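Ulport Open Day

Print this article | E-mail this article

The Ulport Open Day is a yearly public visit to the robot workshop in Ulport, held each September. It is run jointly by Zarnby, which builds the control software, and Pollock, a packing contractor. The event is best known for its case-packing demonstration, in which a pair of robot arms handles a metal case and small medical supplies on a table.

Background

The first open day was announced as proof that two-armed machines were ready for pharmacy work. It drew over 100 visitors, many of them from hospital supply offices. Most had come to see a full shift of packing. The program offered 11 short runs, each followed by a long break in which staff set the table again by hand. Later editions have kept the same plan.

The demonstration

Each run uses a case, small bottles, boxes and dishes. The organizers describe the task as "kit handling," a term that has never been pinned down in the printed program. Visitors stand behind a rope and a screen repeats the view for those at the back.
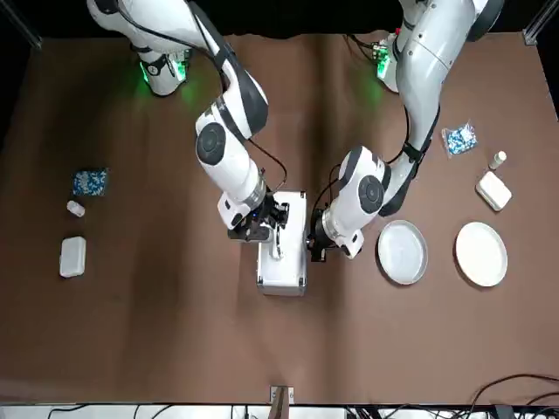

The metal case upright between the two grippers.
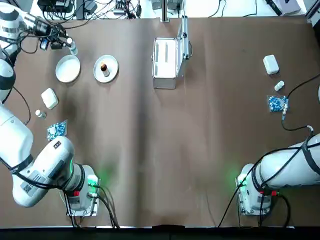
Does the demonstration show that the arms could work in a real pharmacy?
It shows that they can do a prepared task on a prepared table. The organizers have not published results for mixed stock, damaged packs or a full working day, and a few good runs in front of guests cannot stand in for those.

Reception

Opinions are divided. Indosus, a trade newsletter, called the event "worth the bus fare" but complained that the program gave no failure rate. Its writer counted 3 stops in 5 runs watched – the organizers replied that a stop is a safety feature and should not be scored as a fault. No agreed way of scoring has been adopted.

Critics have also asked how much of the motion is planned in advance. Zarnby says the arms "respond to what they see," which leaves the question about where it was. Pollock has not said whether it uses the arms in its own packing rooms.

Reader comments (3)

packline_pat: Went at 2 p.m. and mostly watched people tidy the table. The runs themselves were fine, just short.

Orrin77: A stop is a stop. If my line halts I have to write it down.

greybench: You are all being a bit hard on it. Still, I would like to see the numbers.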